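Let Them Fail at the Small Task First
By Mererid Watkins
December 1, 2019

Every fall the robotics club at Clirkthorpe gets the same complaint from a parent or two. The students have spent weeks at a screen and have nothing to carry home. There is no machine with wheels, no trophy, no video of something throwing a ball. The parents want to know what the club is for.

I have helped with the club for 6 years, and I think the screen work is the best thing we do. I would like to see more schools do it before they spend money on kits.

Our project this term is called Bramden. The students work in simulation with a model of a Franka arm placed in an ordinary home. Each team picks one object and one action and writes the code for it. Asuka Kobori's team picked a thin rod standing on end. It sounded too easy, and the other teams said so. By the middle of November they had run it 100 times and had a notebook full of ways it could go wrong.

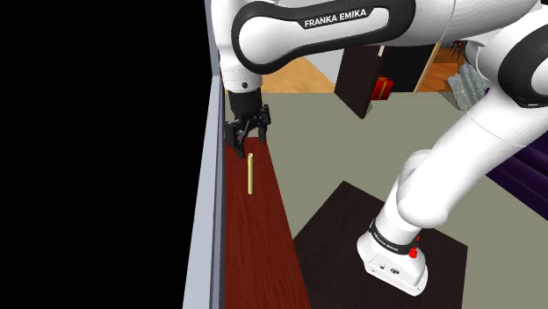 The Bramden arm with its gripper over the red wooden surface and the rod upright near the fingers.

A rod like that is a good teacher. It is narrow, so a small mistake in position matters. It stands on end, so a finger that brushes it on the way in will knock it over. The team had to decide which direction to come from, how far to open the fingers, and when to close them. None of those decisions came up when they were only talking about the job.

The usual argument against simulation is that it is too clean. Shinji Furukawa, who teaches shop and whose opinion I respect, makes it often. Real motors get warm and real cables snag. A student who has never stripped a screw has missed something. I agree with all of that, and I would not want a school to drop its shop class for a row of laptops.

But consider what happens with one real arm and a room of teenagers. One student drives it and the rest watch. The teacher hovers near the stop button. Attempts are few, and everyone plays it safe. Our students in simulation try things that would be foolish with real hardware, and they learn why they are foolish. Then they reset and go again.

There is also the matter of who stays. Under the old format we lost the quieter students in the first 3 weeks, once the confident ones had claimed the tools. This year Miyuki Koyama, who had never spoken at a meeting, rewrote her team's approach path and explained it to the group at the whiteboard.

I would ask the school board to fund the club on these terms for another 2 years and to judge it by the notebooks. Parents are welcome to come in and read them.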